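Zullbridge opens color-coded sorting station at Tukholm hall

Zullbridge has opened a small sorting station at its Tukholm hall, giving staff and visitors a single place to leave mislaid items, returned supplies and small goods waiting to be put away. The station uses three open containers – one black, one green and one blue – placed side by side at the far edge of the work area.

The arrangement replaces the cardboard boxes that had been kept near the hall entrance. Under the earlier system, items of every kind were placed together and sorted at the end of each month. An internal review found that 280 items had been left in the boxes during the past year, of which 224 were returned to their owners or to the correct shelf. The remainder could not be matched and were given away or recycled.

Signe Steinarsdóttir, who heads facilities at Zullbridge, said the aim was to make sorting part of the daily routine.

"When everything goes into the same box, the work is only postponed," she said. "With three colors in a row, most people can see where a thing belongs and put it there without asking."

Under the new rules, the black container is for personal belongings such as gloves, keys and glasses cases. The green container is for shared supplies that need to go back to the storeroom, and the blue container is for parts and small goods whose place has not yet been decided. Food, liquids and anything with a sharp edge should be handed in at the front desk instead.

The containers will be emptied at 9 each morning, before the hall opens to visitors. Personal belongings will be logged and kept at the front desk until the end of the following month. Shared supplies will be returned to the shelves the same day.

The station forms part of a wider program to improve order in the hall, which covers 3550 square feet and is used by several teams. The program was drawn up with Appiah, an interior planning firm, and began in September with a survey of storage and walkways. Dondico supplied the labels and the printed guide that will be handed to new staff.

Grímur Hafþórsson, project lead at Appiah, said the teams had asked for a solution that would not require new cabinets or take up additional floor space.

"The first drawings had closed units with doors," he said. "The people who use the hall every day preferred something open and low. They wanted to be able to see what had been left there from the other side of the room, and we changed the plan on that basis."

A potted plant has been placed next to the containers as part of the same work. Further greenery is planned for the walkways, subject to a review of the available light.

Teams are asked to keep the approach to the station clear at all times and to avoid stacking goods on top of the containers. Larger items, including coats, bags and packaging, should continue to be taken directly to the storeroom. Staff who are unsure where an item belongs may use the blue container – it will be checked first each morning.

Zullbridge will review the station in December, when the number of items left and returned will be compared with the figures from the box system. If the results are satisfactory, a second set of containers will be installed at the rear entrance. Comments and suggestions may be submitted to the facilities office or left at the front desk.

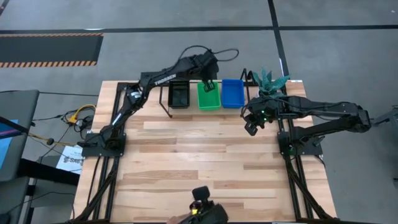
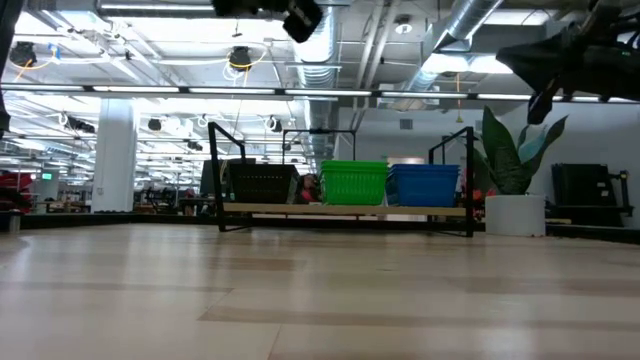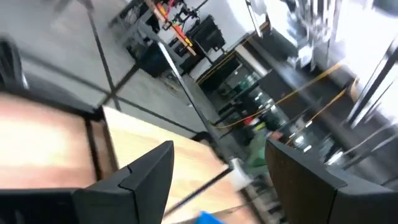

The Tukholm hall. The black, green and blue containers are shown in the first and second pictures, with the plant to their right in the second.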